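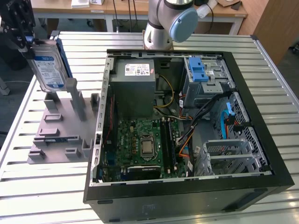
Winda and the drive that got away
Gallery: Workshop
Posted 2025-07-30

Hello again! It's been a busy month at the Rutent workshop and I've been promising an update on the drive cell for ages, so here we go. For anyone new, Winda is our name for the robot arm that puts hard drives back into old desktop towers before they go out to Skenska. The PC lies on its side with the panel off, the drive comes off the grey printed fixture, over the case wall and down into the silver tray in the corner. Easy to say!

We'd had a lovely run. Winda had done 119 drives since the last service and I was getting a bit smug about it. Then, on drive number 120, the drive slid out of the fingers halfway across and landed on the motherboard, corner first. It made a horrible crack and I jumped out of my skin.

No one was hurt, I'll say that first. The guard door was shut and I was on the outside of it with a cup of tea. I hit the stop button anyway (good habit) and left everything where it was until the arm had been locked off. The drive was scrap and so was one memory slot on that board.

My first thought was grip force, so I went to the settings, and there it was at 85 per cent, same as always. Second thought was the finger pads, which looked fine to me. I spent most of an afternoon on those pads and I'd like it back.

What had happened was much duller. Some of our drives have a blue plastic mounting bracket down one edge and some don't, and the program has a separate width for each. After the last update the two widths had been saved the wrong way round. With a bracketed drive the fingers closed, the plastic gave a little, and the gripper reported a good hold. Most of the time the drive stayed put. One time it didn't.

The bit that bothers me is that the log had been hinting at it. When I went back through, 23 of the picks had a small slip warning next to them, and every single one was a drive with a bracket. The warning doesn't stop the arm, it just sits in a file that I wasn't reading. I am reading it now, every morning, before the kettle goes on.

So, changes. A slip warning now pauses the arm straight away. The widths have proper names in the program in place of "A" and "B". And the path goes round by the drive bay end, so the drive spends much less time over the board and the processor. It costs us a few seconds each time and I don't mind a bit.

There's one thing still open. If the gripper loses power it's meant to stay closed, and I've tested that with a bare drive but not yet with a bracketed one. I've got a dead drive and a dead PC put by for it, and the Miyazaki cell next door stays off until that's done, as it runs the same program.

More in August, once the power test is finished. If you've had trouble gripping anything with a bit of bendy plastic on it, do leave me a comment, I'd love to hear how you got round it!

Filed under: Winda, drive cell, faults and fixes
Back to all galleries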